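Hayes Tenant Services
Kitchen Storage and Shared Pantry: Frequently Asked Questions

The following answers apply to residents of Bremska House and Sillero Court. Residents of other buildings should refer to their own lease supplement.

Who may use the shared kitchens?

The shared kitchens are open to all leaseholders and to registered subtenants. Overnight guests may use them when accompanied by the resident they are visiting. Access is by key fob between 6 a.m. and 11 p.m.

How is shelf space assigned?

Each room is given one section of open shelf and one section of refrigerator. Assignments are made at move-in and are listed on the sheet inside the pantry door. Residents may trade sections by mutual agreement, provided that both parties notify the office in writing. The office does not keep a waiting list for particular sections.

What may be kept on the overhead shelf?

Bowls, plates and other light items may be kept on the overhead shelf. Cast iron, small appliances and glass jars of more than 2 quarts should be stored below the countertop. Items that extend past the front edge of the shelf will be moved by staff during the monthly inspection.

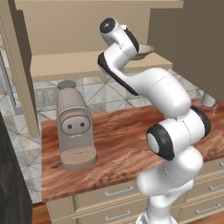 A bowl kept on the overhead shelf.

Do I need to label my food?

Yes. All food in shared areas must show the room number and the date on which it was opened. Labels are available from the office at no charge. Unlabeled food is placed in the common bin for two days and then thrown away. Spices, salt and cooking oil are exempt when they are stored in a resident's own section.

What happens to items left behind after a lease ends?

Items left in the kitchen are held for 14 days after the end of the lease. Sealed food is offered to other residents, and opened food is discarded at once. Cookware that is not claimed becomes part of the common set. The office cannot mail items to former residents. 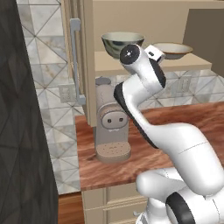 Residents who expect to be away at the end of their lease may name another person to collect their belongings. The name must be given to the office before the lease ends, and the person collecting must show identification.

Is there a charge for damage?

Normal wear is not charged. Where a shelf, door or countertop has been damaged through misuse, the cost of repair is billed to the resident responsible, up to a limit of $1,000 per incident. If responsibility cannot be established, the office bears the cost. Residents may dispute a charge in writing within 30 days of the bill.

May I install my own hooks, racks or shelf liners?

Shelf liners that do not use adhesive are permitted. Hooks and racks that require screws or glue are not. Requests for permanent changes — for example, an added rail or a lowered shelf for a resident with limited reach — should be made on Form 349. Requests relating to a disability are handled first and at no cost to the resident.

How do I report pests or spoiled food?

Please use Form 478 or telephone the office during business hours. Reports of pests are passed to the contractor on the same business day. Residents are asked not to apply sprays or powders in the shared kitchens, including in their own sections.

When are the kitchens closed for cleaning?

Each kitchen is closed for one full day every November for deep cleaning. A notice is posted on the door two weeks in advance. Dry goods may remain in place, but refrigerators must be emptied by 9 a.m. on the day of closure. Routine cleaning takes place in the early morning and does not require residents to remove their belongings.

What is Cato?

Cato is the online account system used for rent, fob requests and forms. All forms mentioned on this page can be completed there. Paper copies remain available at the front desk.

Whom should I contact with a question not answered here?

Questions may be addressed to Parvaneh Taheri, Resident Services Manager, through the message function in Cato or by letter to the office. Replies are normally sent within three business days.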